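Five Weeks With the Autophagy Book

Sunday, August 17, 2025

I bought a textbook on autophagy in May, which tells you what sort of spring I had. It was 643 pages long and weighed as much as a small dog. I am not a biologist. I took one cell biology class in college and got a grade I still describe as "fine."

Autophagy, if you haven't had the pleasure, is how a cell eats the parts of itself it no longer needs. It wraps up a worn-out mitochondrion in a membrane, ships it off to the lysosome, and gets the raw materials back. My garage could use something similar.

The first 2 chapters are lovely. Somebody clearly enjoyed writing them. Then comes chapter three, where every protein has a name made of letters and a number, and the yeast version has one name and the human version has another, and both turn up in the same sentence. I made flash cards. I lost the flash cards.
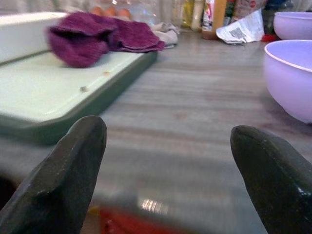 By chapter 5 I had at least grasped the main argument over cancer, and it's a good one. Early on, autophagy seems to protect you, clearing out damaged bits before they cause trouble. Once a tumor is established, the same process can keep its cells fed when supplies run short. So do you want a drug that turns it up or one that turns it down? The authors spend a long time on this and arrive at "it depends" -- with 38 references.

I read most of it at the Brakum, the coffee place on Mendoza Street, where a man at the next table asked if it was about cars. I said yes. It was easier.

What I'd really like is a thinner book on mitophagy, the mitochondria-only branch of the business. Punov Books has one listed, used, with "some highlighting," and I have bought enough used textbooks to know that means all of page one and nothing after it. Lekau has a clean copy for three times the price. I've had both tabs open for a week, and the Punov one now says there is a single copy left, so I suppose I'll be getting the highlighting.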